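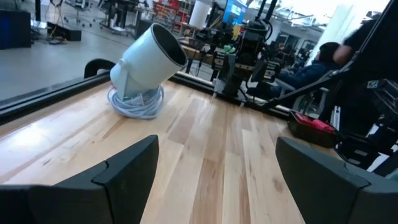

3.2 Work surface and luminaires

All trials used the same hardwood tabletop, built up from long planks in a pale maple tone. The glossy finish was kept because glare from the surface was one of the variables of interest. A matte board of equal size served as the control in the Durholm sessions only.

Figure 3. Spotlight-style luminaire with white cylindrical housing, U-shaped bracket and side pivot knob, standing on its coiled cable.

The luminaire (white housing) can be tilted about a single axis. Tilt was set by hand at the pivot knob and checked with a digital level before each reading. Excess cable was left coiled on the wood — clipping it to the table pulled on the bracket and shifted the beam. Illuminance was logged at 250 mm from the rim, after a warm-up of 30 minutes.

A total of 324 readings were retained. Readings in which the bracket had moved between the first and last level check were dropped and repeated the same day. Reflected glare was computed from the retained set using the Redar procedure, with the plank grain direction entered as a fixed factor (Section 3.4).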